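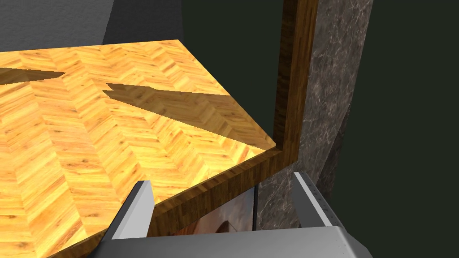
R. Guzmán

Housekeepers at Bulside, which lets 200 serviced flats to business travellers, have been told that a two-armed robot will join their shifts from November. It has yet to pick up a sock in any of the buildings. So far its working life has been spent inside a computer, in made-up rooms with wooden tables and pictures on stone walls, and it is on the strength of those rooms that the company has changed the rota.

The robot's software comes from Julteck, which says it has put the machine through some 3000 practice runs in simulated homes. The job is to go from room to room, gather small items left on floors and furniture, and put them where they belong before the cleaning proper begins. Julteck calls this "pre-clean". The housekeepers call it the first ten minutes, and most of them would say it is when you find out what sort of day you are going to have.

Under the new rota each housekeeper will be given seven flats a shift instead of six. Bulside says the extra flat is covered by the time the robot saves. Asked how much time that is, the company said it would know more after the trial. The rota, however, starts on the same morning as the trial does.

Staff who spoke to this site were less worried about losing their jobs than about what would be left of them. Tidying is the lighter part of the work. Take it away and the shift is bathrooms, beds and bins, with one more set of each. It is also when lost property turns up, and housekeepers are held to account for lost property. If a guest's earring is swept up with the rubbish, who signs for it? Bulside says a procedure is being written.

There is the matter of doors as well. The flats have heavy ones, some of which swing back on their own, and staff wonder if they will spend the saved time propping them open for a colleague on wheels.

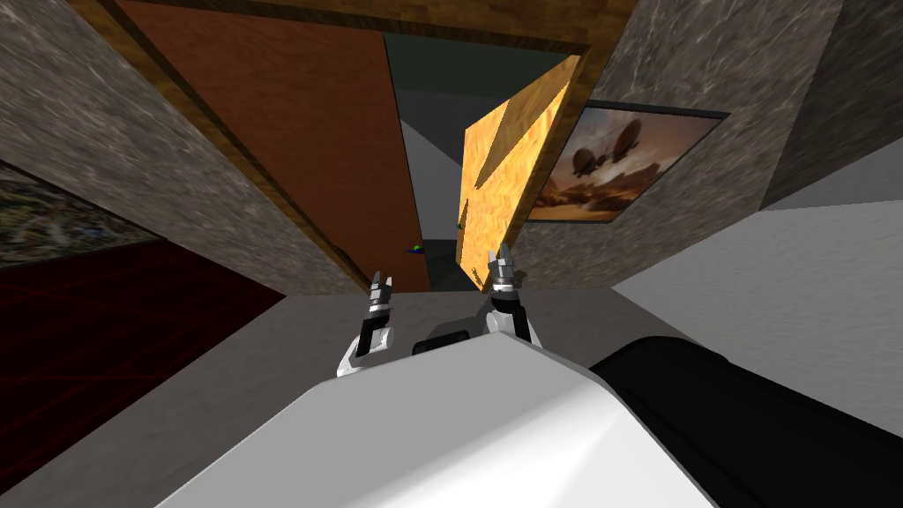

The robot's two grippers in front of a doorway in the simulated home.

Julteck says doorways were a large part of the practice, and that the simulated rooms are deliberately cluttered and oddly furnished so that the machine does not get used to one layout. That may be sensible. But a rendered room has no guest asleep in it past checkout and no spilt wine under the bed, and the company would not say what share of the runs ended with everything in its proper place.

An earlier attempt does not inspire confidence. Two winters ago Bulside bought linen trolleys from Grorkel that were meant to follow staff along the corridors. They are still in the basement of the main building — used, according to one housekeeper, for drying mops.

Bulside says it has learnt from the trolleys and that no hours will be cut during the trial. It would not say the same for the months after. Staff have asked for the old rota to stay in place until there are results from real flats, and expect a reply before the first machine is delivered.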